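About Eltutis

Hi, I'm Jyoti Kushwaha, and I help small companies and school labs work out what robot equipment to buy, when to buy it and what it's going to cost them once it's in the building.
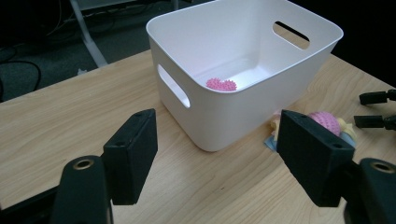 I started Eltutis after doing the job the hard way. I was the person with the spreadsheet at Villca, a packing firm with 30 people, and I was given one December to plan our first automated line. I budgeted for the arm (of course I did!) and forgot the fingertips, the spare cables, the tables, the floor space and two weeks of somebody's time. We got there in the end, but I had to go back and ask for more money twice, and I still remember the walk to that office.

So now I start with the small stuff. What do you want picked up? Is it hard, soft, floppy, an odd shape? Where does it have to go? Bring me a box of your real items and we'll put them on a table and talk about grippers before we talk about anything with a big price tag. A plain plastic bin and a few soft toys can teach you a lot about what you need, and they cost next to nothing.

After that I write you a plan. It lists what to buy now, what to rent and what can wait a year. I put in the dull lines too - replacement pads, screws, training days, the electrician. My planning sheet is called Nakudel (long story, involves my sister's cat) and it has grown to 455 lines, though most people only need the first page or two. You get to keep your copy and change whatever you like.

I don't sell equipment and I don't take a cut from anyone who does. If a pair of hand-held grippers will do you for the first six months, I'll say so and you can keep the rest of your money.

The biggest job so far was Prostuteo, a parts warehouse with 1,004 different items on its shelves. We sorted through the lot and picked 329 to begin with, and they're adding the others as the budget allows. The smallest was a school robotics club with one table and a very keen teacher. I loved both.

A first chat is free and usually takes an hour. Have a rough budget in mind if you can - even a scribble on the back of an envelope is fine - and tell me what's bugging you most. I answer all the email myself, mostly in the mornings.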